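Ticket 395: choir recordings dropping out on the shared drive
Status: solved
Product: Plerkometti sync, desktop version
Opened: Sunday, January 5, 2025

Hello all! First of all, I love this program. Our choir has used it for every concert since we moved our rehearsal recordings over from Bastell, and it has saved us so many evenings of emailing files about. But I've hit a snag and would be very glad of a hand.

We keep 157 recordings in one folder called Fulter Hall. Since the last update, the long ones stop syncing at 101 MB and then start again from nothing. Short ones go through beautifully. The little wheel spins, the bar fills, and back it goes to zero.

Tried so far:
Restarted the program and then the laptop.
Signed out and in again.
Moved one long file to a new folder (same result).
Plugged in with a cable in case it was the wifi (same result, but so much quicker to fail!).
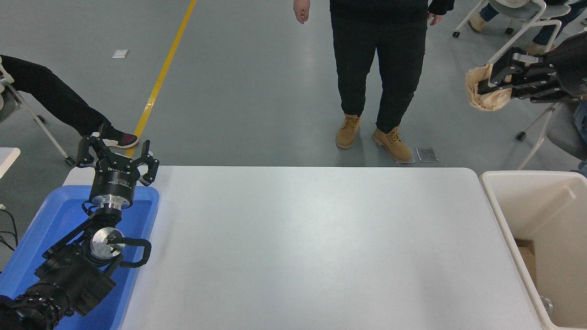

Does it matter that some of the file names have accents in them?
File names with accents are fine on their own, but the full path, folders included, has to stay under the limit shown on the settings page.

Update, same evening. I checked the paths and they are all short, so that wasn't it. I did find something interesting in the log, though — every failed upload has the line "temp store full" just before it restarts. I'd never opened the log before and it's really quite readable once you get going.

The temp store turns out to live on the small system disk, and mine had hardly any room left. Old Buzatu backups, mostly, going back years.

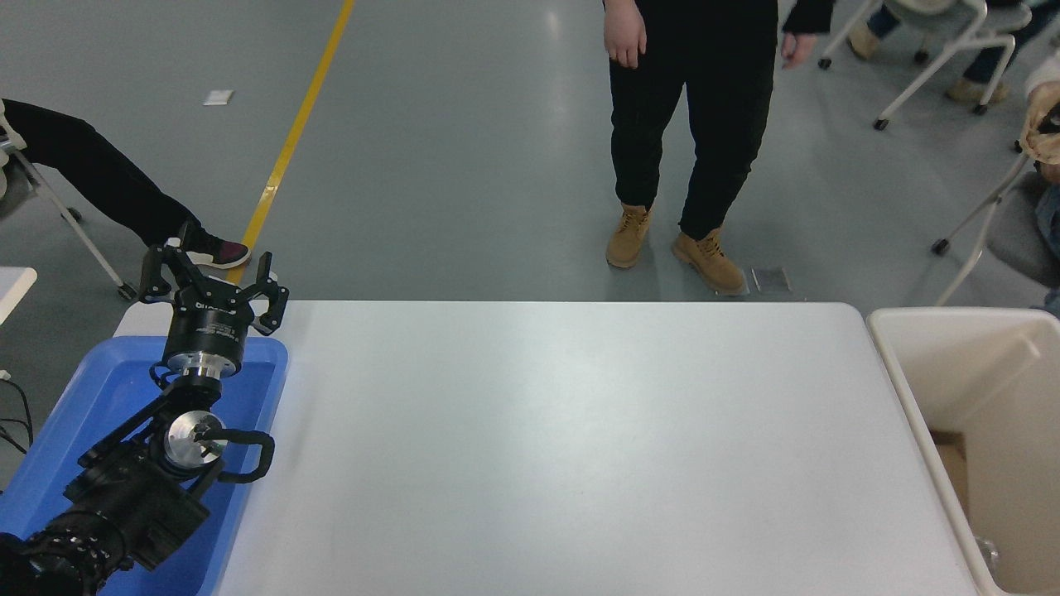 So I cleared out the backups, then went to Settings, Storage, Temp location and pointed it at the big disk instead. You have to quit the program fully for the change to stick. Closing the window leaves it running by the clock, and I lost a good half hour to that.

Three long files went up straight away, including the whole of the spring programme with the organ, and the rest followed overnight. All 157 now have green ticks. I'm thrilled!

One small wish for the next version: please could the message say the disk is full on the main screen as well as in the log? I'd have spotted it in a minute.

Happy for this to be closed. Our altos can now hear themselves in time for the March concert.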